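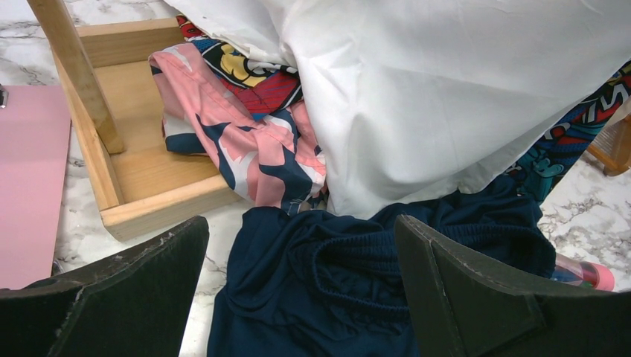 A loose pile of fabric items on a marble-patterned surface.

Clothes hangers are among the most useful objects in any home, and their variety is a delight. The basic shape copies a pair of human shoulders, so a shirt or coat keeps its form while it waits to be worn. Before hangers became common, most clothing was folded into chests or hung from pegs, which left a bump at the collar!

Materials

Wood is the classic choice for coats and jackets. Plastic is light, cheap and available in every color, while wire takes up wonderfully little space.

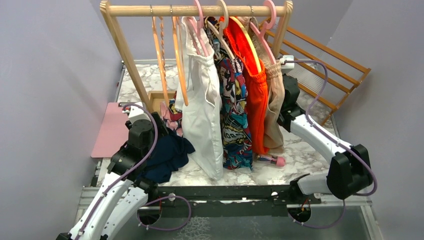 Wooden and pink plastic hangers on an A-frame clothing rack.

Padded hangers, covered in satin or cotton, are kind to silk and fine knits. Heavy sweaters are still better folded, as their own weight can stretch the shoulders.

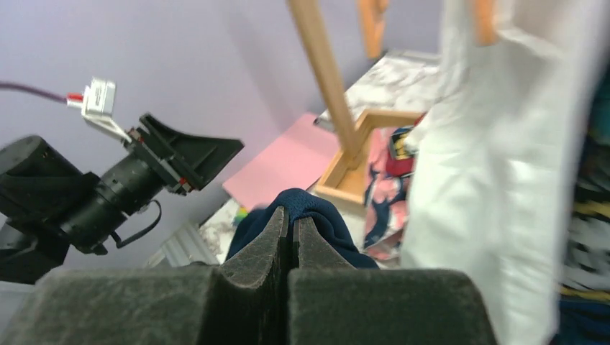 Collecting

Old hangers printed with the names of tailors and hotels have a devoted following. Yara Obeidat's collection in Purkton holds 643 of them, including 21 from the Lomex dry cleaning shops.

See also

Clothes valet
Coat rack
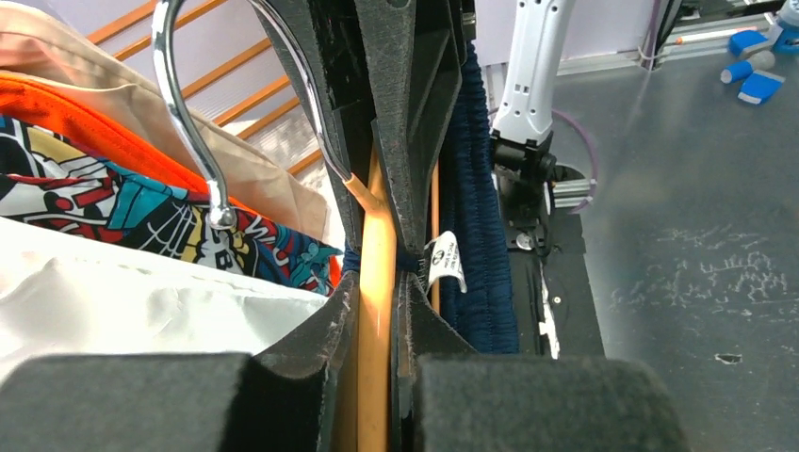

Garment bag
Wardrobe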